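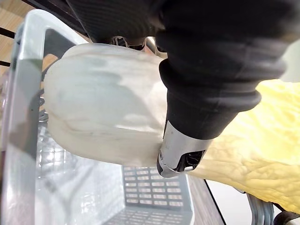
Parish News > Meetings and Minutes

Dorby Allotments and Gardens Association
Minutes of the ordinary meeting held in the back room of the reading room, Thursday, 7.30 pm

Last updated: January

Present: the chair, the secretary, the plot steward, the water steward, the shop manager and 14 plot holders.

Apologies: the show organiser and the representative for the lower field.

1. Minutes of the last meeting

Agreed, with one correction. Under "Paths" the width should have read as the width between edging boards and not between plots. The chair signed the corrected copy.

2. Matters arising

The lock on the Ofori Lane gate has been changed. Plot holders who have not collected a new key should do so from the shop during opening hours. Old keys to be handed in at the same time. The deposit carries over and there is nothing further to pay.

The broken pane in the shop window has been boarded. A glazier has been asked for a price.

The letter to the district about lorries turning in the car park has gone. No reply yet.

3. Water

The water steward reported that the bill for the last half year came to £544. This is higher than the same period before, and most of the rise falls in the weeks when the trough by the bottom hedge was overflowing. The float valve there has been replaced. The supply was turned off at the main stopcock in November and the pipes drained.

A plot holder asked whether the supply could come back on earlier this year for those with seedlings under glass. The water steward said the exposed run along the top fence is not lagged and would freeze. After discussion it was agreed to leave the date as it is, and to get a price for lagging before the next meeting.

Reminder that hoses may be used for filling butts only. Sprinklers are not allowed on any plot.

Action: water steward to obtain price for lagging.

4. Plots and waiting list

There are 20 names on the waiting list. Three half plots have come vacant on the upper field and will be offered in list order. One is badly overgrown with bramble and the meeting agreed to offer it rent free until the autumn.

Two letters have been sent about uncultivated plots. One holder has replied to say they have been unwell and will give up half. The other has not replied and will be written to again.

There was a long discussion about sheds. The present rule allows one shed per full plot and says nothing about half plots. Some members felt a half plot holder ought to have somewhere to keep tools. Others were concerned about shade on the neighbouring ground, particularly along the Gornberg side where the plots are narrow. It was proposed that half plots may have a tool chest up to waist height, and that sheds on half plots be decided case by case by the plot steward. Carried, with two against.

Action: plot steward to draft wording for the rules. 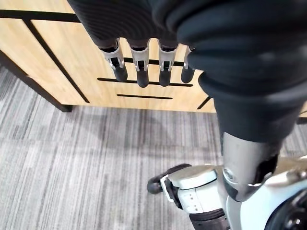 5. Shop

The seed potatoes are due in at the end of the month. Orders will be bagged by variety and can be collected on the first two shop mornings in February. Anything not collected by then goes on general sale.

The price of multipurpose compost from Cleverance has gone up again. The shop manager asked whether to hold the present price by cutting the margin. Agreed to pass on the rise, but to keep the discount for members buying 5 bags or more.

Members are asked to bring the right change where they can.

6. Bonfires

Two complaints have been received from houses on the north side about smoke on washing days. The rule is that fires may be lit after dusk only, in dry weather, and must be attended until out. A notice will go up on both gates. A plot holder suggested hiring a shredder for a weekend in March. There was support for this if the cost can be met from the shop surplus.

Action: secretary to put up notices and ask about shredder hire.

7. Any other business

Pigeons have been getting at the winter greens on the upper field. Spare netting is in the end bay of the store, please return it rolled.

The noticeboard by the car park leaks at the top corner. The chair will look at it.

The meeting closed at 9.05 pm.

Contact: use the form on the Allotments page or leave a note in the shop letterbox
© Dorby Allotments and Gardens Association
Back to top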